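Paltbridge breakfast table – gallery

Quick page before the rest goes up. We're redoing the breakfast corner in Zisstead and trying out plates and mats, gray on gray mostly. Plates are from Bakhtiari, mats cut at Flunulville, 5 of each so far. Captions are short, will fix teh spelling later.

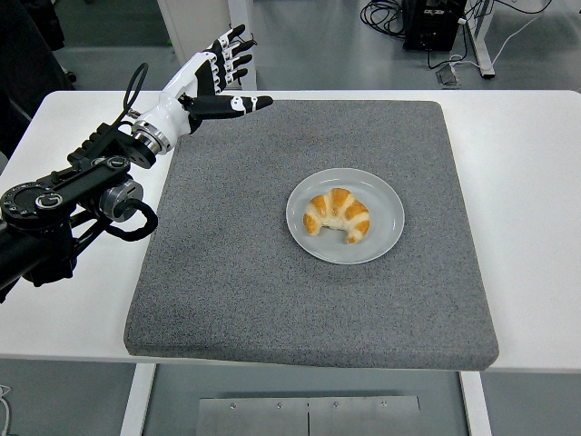 One croissant, light gray round plate, thick felt mat. White table.

Liked this one best – the speckle in the felt keeps it from looking flat. Rounded corners stay. Might go a size smaller on the mat, not sure yet. Darker plates next, then bowls. More pictures in November, hopefuly.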